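Let Renters Stay Two Years

My lease comes up for renewal every January. I have lived in the same one-bedroom for 6 years, and every year the same letter arrives from Fustinetti, the company that manages the building. It gives me 36 days to sign for another twelve months or give notice. This year the rent went up from $1,035 to a number I could still pay, so I signed.

I think the one-year lease is a bad default, and I think cities should require landlords to offer a two-year lease at the same monthly rent to any tenant who has already finished one year.

The case for the short lease is that it keeps everyone flexible. Tenants can leave for a new job and owners can adjust to the market. That is true for people who want to move. Most of my neighbors don't. They want to know where their kids will be in school the year after next, and the current lease doesn't tell them.

The short lease also costs money even when nothing happens. Fustinetti charges a $295 renewal fee for a form that changes two dates and one dollar amount. The Lindqvist building across the street dropped its fee after tenants complained, then added a monthly charge for package lockers.

What bothers me more is how people live when they expect to go. They don't paint. They don't put up shelves or buy the good mattress. They keep boxes in the closet. I did this myself for the first three years, and I regret it. An apartment gets looked after in small ways by a person who plans to be in it, and most of that work never appears on an inspection form.

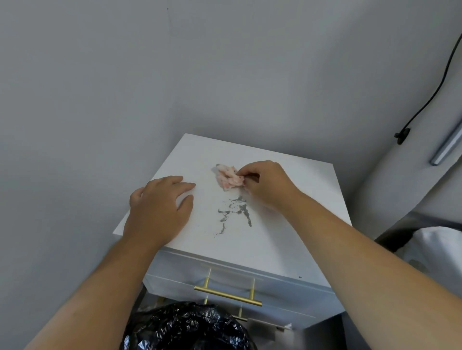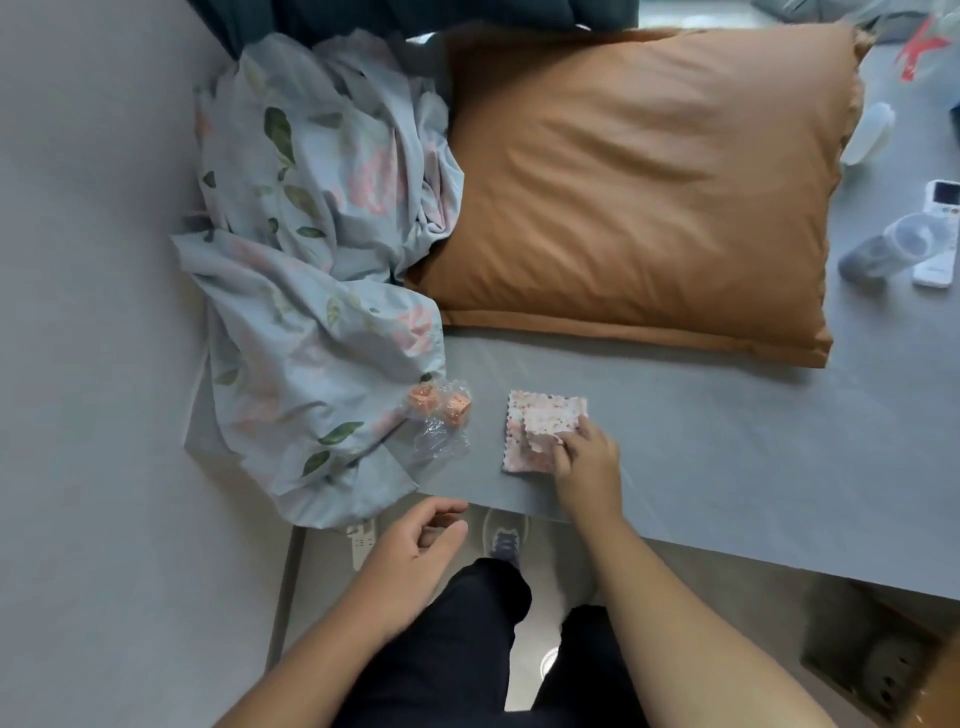

A crumpled tissue on the cabinet top, first; a pillow and a flowered duvet on the bed, second.

Owners benefit from that care too. An empty unit earns nothing, and turning one over means cleaning, paint, listing fees on Flisto and a few weekends of showings. A tenant who stays reports the leak under the sink while it is still small. One who is leaving in the spring may not bother.

The usual objection is cost. Taxes and insurance can jump, and an owner locked into a fixed rent for two years has to absorb it. I take that seriously, especially for someone who owns one duplex. A law could allow a modest increase at the halfway point, written into the lease from the start, so both sides know the number on the day they sign. Owners already plan around mortgages that run much longer than that.

Prirnitach, the town where my sister rents, has had something close to this for a while. Her lease runs two years, and she can leave early with notice and one month's rent. She planted raspberries along the back fence. They take a couple of summers to fruit properly, and I would not have planted them on my lease.

The council here takes up housing rules again this spring. Renters should ask for the second year.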